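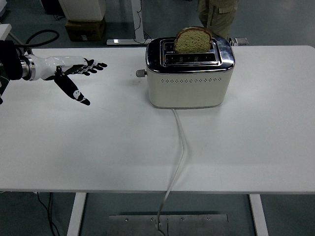
Toaster on the white table

Search the forum Search Advanced

Washing a hand-knotted wool rug at home, or pay for it?

knotcount_5
January 7, 2019
I have a hand-knotted wool rug, mostly dark red with a cream border, bought used from a dealer in Hesby. The seller's tag says 173 knots per square inch. It has never been washed while I've owned it and the pile is holding a lot of grit. Ashour quoted me a price for a full wash with pickup that was more than I expected. Has anyone here done one this size in the driveway? It's 5 by 8.

marled
I've done two with a hose, cold water and a mild wool soap. Get all the dust out first. Lay it face down on a dry floor, walk on it, lift it, sweep, and repeat until nothing falls out. Mine took most of an afternoon. Then test the reds with a damp white cloth.

Oksana Skoryk
Please don't hose it. I repaired rugs for years and the worst ones that came in were home washes. The foundation is cotton on a lot of these and it holds water long after the pile feels dry. Then you get mildew at the knots and the warp rots. The driveway is fine for a cheap rug you don't mind losing.

marled
Mine dried in a day and a half over sawhorses with a fan under them. That was in May, though, so I'll give you that January is a bad time for it.

knotcount_5
I did the cloth test on four spots. Three were clean and the fourth, near one corner, came up faintly pink. There's an old repair there and the red is a slightly different shade.

Oksana Skoryk
Then that corner was rewoven with different wool and the dye isn't fast. It will run into the cream border. Send it out, and show them the corner before they take it.

tufted_and_tired
Ashour did ours and it came back fine, but the fringe was whiter than when it left and I hadn't asked for that. Ask if they bleach fringes. Silness is cheaper but they don't pick up.

Orysia Bondarchuk
I don't agree that it has to go out now. If the trouble is grit, dust it properly and vacuum the back on low suction without the beater bar. I got a Flastetti pad under mine and it sheds less dirt since. A rug in a bedroom can go years like that.

marled
Agree with Orysia. Dust it first and see how it looks.

knotcount_5
It's in a hallway, with a dog. I'll dust it this week, then take it over to Silness and ask them about the corner and the fringe.

2,898 views
Share 4 Comments 9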